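Do Clothes Last Longer on Hangers? A Look at Storage Advice and Where It Comes From
Student project report, Textiles and Consumer Studies
Erasto Gachanja
Supervisor: Morag Moffat

Why I picked this

Every clothing care page I read before starting this project said the same thing. Hang your shirts, use a good hanger, and they will last for years longer. Years longer than what? None of the pages said. I wanted to know if there was any evidence behind the advice or if people had been copying it from each other since my grandmother's time.

My question was small on purpose. Does a knit or jersey shirt keep its shape better on a hanger or folded in a drawer? I left out suits, coats and anything with a lining.

What the sources say

I started with the leaflet from Tzanetos, a hanger company. It claims that a shaped hanger "protects the natural line of the shoulder." There is no test behind this that I could find, and when I wrote to ask for one I got a coupon. The Gurklow home storage guide says the opposite and wants all knits folded, but Gurklow sells drawer dividers, so I am not sure why I should believe them either.

The one source that gave a number was the Idow laundry blog. It says a folded shirt survives 500 wears. It does not say what "survives" means, who wore the shirts, or how they were washed. At one wear a week that would take more than nine years, and the blog is younger than that. I have left the figure out of my conclusions.
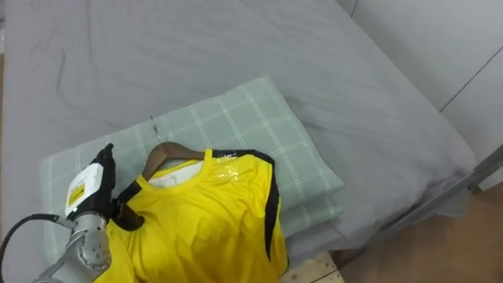
The library at Brindidport had two older home economics textbooks, and these were more careful. Both say that weight is what matters. A heavy knit pulls on itself when it hangs, most of all when it is wet, and the pull shows up at the shoulders and the hem. A light knit has much less to pull with. Neither book gives measurements, but at least they offer a reason that could be checked.

What I did

I took 6 shirts, all secondhand, and measured each one flat: shoulder to shoulder, neck to hem, and the width of the collar opening. Three went on hangers and three went in a drawer. I measured them again every Thursday evening for eight weeks. Nobody wore them during that time. Morag Moffat pointed out that this makes it a test of storage and not of real life, and she is right.

I used the same cloth tape each time. Halfway through I checked it against a steel ruler and found it read slightly short, which tells you how much trust to put in small differences.

What I found

Very little. The heaviest of the hanging shirts got a bit longer from neck to hem. The other two hanging shirts changed by less than I could measure with confidence. The folded shirts kept their length but came out with creases, and one crease across the chest did not drop out after a night on a chair.

The shoulders were the part I expected to go wrong, and I spent too much of the project looking for the famous "hanger bumps." 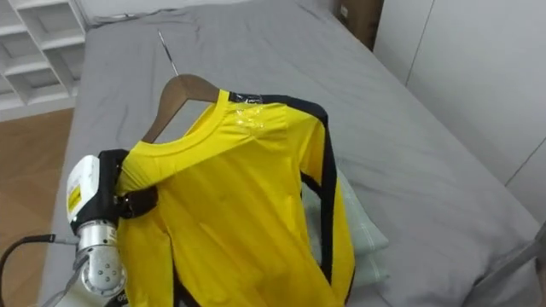 Most advice about shoulder damage blames the hanger and skips over handling. I think that is a mistake. A shirt gets pulled on, pulled off, pushed along a rail and grabbed in a hurry many times more often than it gets a new hanger. Look at the yellow shirt, where the fabric bunches at the shoulder just below the end of the wooden hanger because it is being pinched there. If I found a mark in that spot on a shirt of my own, I could not tell you if the hanger or the grip had made it. My measurements can't separate the two, and as far as I can see neither can anybody else's.

Problems with this project

The sample is tiny. The shirts were different ages and different blends, and I only knew the blend for four of them because the labels had been cut out of the others. Eight weeks is short. The drawer was also fuller than I would have liked, which may be the whole reason for the creases.

I also knew which shirts were which when I measured them. A friend should have done the measuring without being told. I thought of this in week five.

What I would tell someone who asked

Fold the heavy knits. For light shirts, do what fits in your room. I would not pay extra for a special hanger until the people selling it show a test, and a coupon does not count as one.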